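Unit 4: Licensed venues and the district around them

These notes cover the second half of the Monday lecture. Read them before the tutorial and bring your map of Redton.

A nightlife district is a group of bars, clubs and late kitchens close enough that patrons walk from one to the next. Redton's runs along Salian Street and has 28 licensed venues. The oldest, the Kiltisex, holds 209 people and closes at 2 am. Most of the others hold far fewer and depend on its crowd – a quiet night there is a quiet night for the whole street.

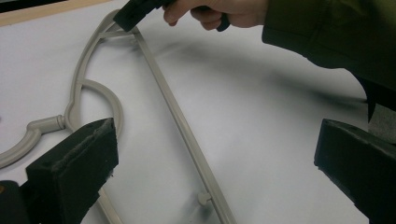 Fit-out is the largest cost before opening, and the part owners most often get wrong. A themed bar needs signs, lamps and table pieces that can be replaced when they break. Small decorative parts in moulded plastic often come still joined to their runners, like the pale grey one with the long straight rail, and someone has to be paid to trim and finish them. Put those hours in the budget under labour.

Trading hours come next. The Zurkness, at the north end, takes about 35 per cent of its revenue before 8 pm, mostly from its terrace. Venues without outdoor seating start later and need a cover charge or a regular DJ night to catch up.

For the tutorial: choose one venue on Salian Street and list its neighbours. Note which ones share its patrons and which compete for them.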